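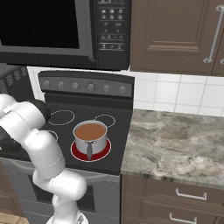
Call for Participants: Simulated Kitchen Track, Usent Student Robotics Project

The Usent project at Haverford is taking applications for its spring student group. Members write and test control code for a robot arm in a simulated kitchen. There are 9 places.

Work

Each pair is assigned one task at the stove, such as moving a pot off a burner that is switched on or turning a control knob. A task counts as finished when the controller completes it in 29 of 100 trials with random start positions. The threshold goes up in the second half of the term. Pots hold liquid in most tasks, and tilt is logged at every time step. Spilled volume is scored separately.

Results from the December trial round (727 runs, one task) are supplied as a baseline. The best group entry goes forward to the Brincombe student competition.

Requirements

Enrolled student, any year
One completed programming course
Basic linear algebra (rotations, coordinate frames)
Able to attend the weekly lab meeting in Killuswood Hall

Prior work with real hardware is not required. All work this term is in simulation. Lab computers are provided; a personal laptop is optional.

Credit

Two credits, graded pass/fail. No pay.

To apply

Send a one-page statement and a code sample of your own to the Usent project office, Killuswood Hall. State which programming course you took. Applications close 12 January 2018. Incomplete applications are not read.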